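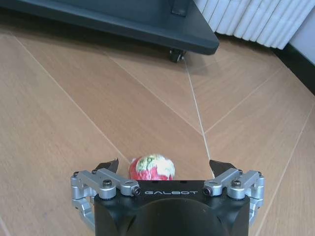

Soledad Sarmiento wrote under my last post that the embargo in Fellavden is a bluff with a rulebook attached, and that any Plinel player who takes it seriously before the second winter has already lost. I have played it again with that in mind, and I think she is right about the first winter and wrong about the second.

For those who did not read the earlier post: Fellavden is a two-player board game about a gas dispute, published by Fülöp. One side runs Plinel, which has the gas. The other runs the Dillau Pact, which has the money and most of the customers. The story in the booklet is thin and I skip it when teaching. A Plinel engineer finds a cheaper way of drying gas at the wellhead, the Pact's sanctions stop working, and an intelligence chief writes a long letter to his president. The letter is printed in full. It has no effect on play.

The second edition, dated June 2025, changed the embargo. In the first edition the Pact player simply placed the embargo marker and Plinel lost its export income until it was lifted. It now works in two steps. The Pact announces, and pays nothing. At the start of the next season it either confirms, and pays, or withdraws, and loses one point of credibility. Between the two, Plinel may sell at the spot rate but may not sign contracts.

The bluff comes from that gap. A Pact player who announces every season and withdraws every season gives up one credibility each time, and credibility regenerates by one in spring. So one announcement a year is free. Soledad's point, as I read it, is that a free threat should be ignored, and that Plinel should keep its money in wells. In the first winter this holds. Contracts are not yet worth much, the spot rate is high, and the season you lose is the season in which you had least to sign.

By the second winter the numbers are different. Total reserves for the whole game are fixed at 756 units, and the contract table pays on the share of reserves committed, with the top bracket at 54 per cent. A Plinel player who has built wells and signed nothing arrives at the second winter with a large output and a contract share close to zero. One announced embargo then costs a full season of signing, and there are not enough seasons left to reach the top bracket. The Pact need not confirm. It has spent one credibility and closed off the best scoring line on the board.

I tried three answers to this as Plinel.

The first was to sign early and cheaply in autumn. It works, but the early contracts are at the low rate and cannot be renegotiated unless you hold the Arbitration card. If the Pact holds it you have fixed your income for the rest of the game.

The second was to build storage. Storage is unpopular with most people I play with, as it scores nothing. During an announced embargo, though, stored gas does not count as production, so it can be placed under contract in the following spring at double speed (rule 4, second paragraph, and easy to miss). This was the best of the three. It needs a storage site on the river before the first frost, and the Pact can see it coming.

The third was to provoke the confirmation. If Plinel occupies the transit station, the Pact must confirm or lose two credibility instead of one. I had hopes for this. In practice the Pact confirms, pays out of its reserve fund, and then holds the embargo for two seasons having already paid for it. I lost by a wide margin – the final score was 100 to something I did not write down properly.

On the Pact side I would now announce in the second winter in nearly every game, and hold back in the first. An announcement in the first winter teaches the other player to build storage. I would also keep the reserve fund full even when the summer investment cards look good, because a Pact with an empty fund cannot confirm, and the credibility track then tells Plinel nothing it doesn't already know.

Two rules queries remain. The booklet does not say whether spot sales made between announcement and confirmation are refunded if the embargo is confirmed. We play that they stand. It also does not say what happens if the Letter event is drawn while an embargo is pending. The card text says "all measures take effect", and I read that as an immediate confirmation at full cost, but the turn summary on the back page suggests the card is discarded. I wrote to Fülöp in March and have had no reply. If anyone has an answer in writing, please leave it in the comments with the page number.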